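About Druvcombe Kitchen

Druvcombe is a small cookery school and supper kitchen. We opened in 2000 in the back half of a bakery and moved to our present rooms when the bakery closed. Siiri Luik runs the school side and Sudheer Namboodiri looks after the menus and the buying.

We teach plain weekday cooking: soups, noodles, rice, pulses, simple bread. Classes have nine places and last 3 hours, with a break for tea. You don't need any experience and you don't need to bring anything except a tub with a lid.

Weighing

Every course begins with weighing. We sell no measuring cups and we write no recipes in cups. Dry noodles, flour, salt and stock are all given in grams, and in the first hour people practise setting the scale back to zero between ingredients.
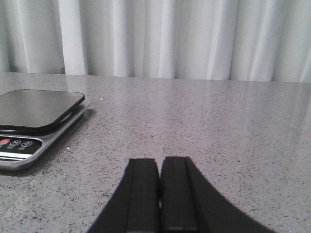 Digital kitchen scale on the speckled worktop.

The worktops are wiped down before each class and again before plating. Please keep bags and coats on the pegs in the passage.

Noodles

The noodle course is the one we are asked for most. Wai-kit Ho wrote it and still teaches it on Sunday mornings. It covers soaking, boiling, rinsing and dressing, and the last part of the session is spent on portions, where most home cooks go wrong. A dry bundle looks mean in the hand and people add another. 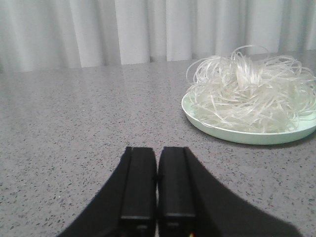

Poppy Heywood wrote to us after the April course that she had been cooking twice what her family could eat for years, and that she now weighs the noodles dry and puts the packet away before the water boils.

Booking

Dates go up on the board by the door and on this site at the start of each month. Chelsea Holroyd answers the phone in the mornings. Gift vouchers can be used for any course. Tell us about allergies when you book.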